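Jarnbridge to relay main street footpaths before summer

Jarnbridge council has voted to lift and relay the paving along both sides of Cozma Street, after two years of complaints from shop owners and residents about loose and uneven footpaths.

Work is due to start in June at the post office end and move towards the Grarkthorpe Road intersection. The council expects the job to take 27 weeks, with a break of a fortnight in September for the spring market.

Mayor Gemma Rinaldi said the vote, which passed with one councillor against, was overdue.

"People have been telling us about Cozma Street for as long as I've been on council," she said. "We've patched it again and again. The base has moved and it needs to come up."

The council received 46 written reports of trips or near misses on the street last year. Most came from the stretch between the chemist and the library, where tree roots have pushed up the edges of the path.

Kirsten Hjaltested, who has run a shoe repair shop on the street for 12 years, said she had helped several people up off the ground outside her door.

"One lady went down with her shopping and split her chin," she said. "I'm glad it's being fixed. I just want to know how my customers get in while it's happening."
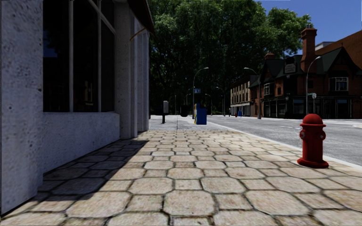 Stone pavers in a computer-rendered street view.

Under the plan adopted by council, crews will work on one side of the street at a time, in sections of no more than 70 metres. Temporary ramps will be put in at every shop door and the path on the opposite side will stay open. Noisy work such as saw cutting will be kept to between 7 am and 10 am.

Council works manager Radu Mocanu said existing pavers would be cleaned and used again where they were sound. Cracked ones will be crushed and go into the new base.

"The stone itself has mostly held up well," he said. "What's underneath is sand and rubble from when the street was first paved, and water gets into it every winter."

The new base will be compacted gravel under a thin concrete slab, with drains at each driveway. Root barriers will be placed beside the street trees. Mr Mocanu said the council did not plan to remove any of them, although an arborist would look at two near the library once the paving was up.

Not everyone is happy with the timing. Senyo Antwi, who owns a café near the intersection, said he would lose his outdoor tables for at least part of the winter.

"They say three weeks for my section," he said. "If it rains, it'll be five. I pay a permit fee for those tables and I'd like to see that come off the bill."

Cr Rinaldi said outdoor dining fees would be waived for any business while its section was closed. Requests for further help would be looked at case by case, she said.

The councillor who voted against the plan, Raluca Zamfir, said she supported the repairs but wanted the street widened for a bike lane at the same time.

"We're going to dig up the whole footpath and then put it back the same width," she said. "In five years we'll be talking about bikes and we'll have to dig it up again."

A council report found a bike lane would mean losing the parking on one side of the street — an idea that drew strong opposition when it was raised in the last transport plan.

Parking on Cozma Street will be reduced while work is under way. The car park behind the Suradis building will be free all day during that time, with the usual two-hour limit lifted. The bus stop outside the library will move around the corner to Mill Lane when crews reach that section.

Maps showing the order of works are on display at the library and the council office. An information session for shop owners will be held at the town hall in May at 6 pm.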